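Objet : Re: [patientes-stekell] Suivi après 50 ans, frottis et densitométrie

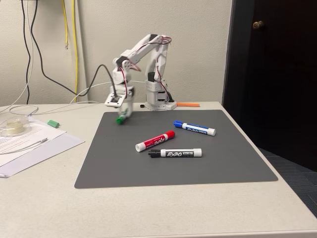

À partir de quel âge faut-il passer au test HPV à la place du frottis classique ?
À 30 ans en France, puis tous les cinq ans jusqu'à 65 ans si le résultat est négatif.

Bonjour à toutes,

Je reprends le message de décembre, resté sans réponse complète.

> Bonjour,
> J'ai 53 ans, ménopausée depuis deux ans. Ma gynécologue du centre
> Gudbridge part à la retraite et le secrétariat me propose soit une
> sage-femme à Rakness, soit d'attendre le remplaçant.
> 1) Une sage-femme peut-elle faire mon suivi à mon âge ?
> 2) Faut-il une ordonnance pour la densitométrie ?
> 3) Comment récupérer mon dossier ?
> Merci d'avance.

1) La sage-femme peut assurer le suivi gynécologique de prévention à tout âge, ménopause comprise : examen, prélèvement, prescription de la mammographie. En cas de saignements ou d'autre anomalie, elle adresse à un médecin. Pour le traitement hormonal de la ménopause, voyez avec votre médecin traitant ou un gynécologue. C'est ce que j'ai fait l'an dernier, et le renouvellement n'a pas posé de difficulté.

2) Il faut une ordonnance. L'examen n'est remboursé que dans certaines situations : fracture sans choc important, corticoïdes au long cours, ménopause avant 40 ans, antécédent de fracture du col du fémur chez un parent au premier degré, entre autres. Demandez le tarif avant de prendre rendez-vous, il varie d'un cabinet de radiologie à l'autre.

3) Écrivez au centre en joignant une copie de votre pièce d'identité. Le délai est de huit jours, ou de deux mois si les informations ont plus de cinq ans. À Gudbridge, les demandes passent par le bureau 1158 et non par l'accueil. Ma première lettre s'est perdue pour cette raison. Précisez que vous voulez aussi les comptes rendus de mammographie, qui sont classés à part.

La fiche 1322 de la liste donne un modèle de lettre. La fiche 1402, sur la sécheresse et les traitements locaux, est en cours de relecture et sera envoyée dès qu'elle sera prête.

Si l'une de vous a déjà consulté à Rakness, je voudrais savoir si le parking est toujours fermé le matin.

Bonne journée,
La modératrice de la liste Stekell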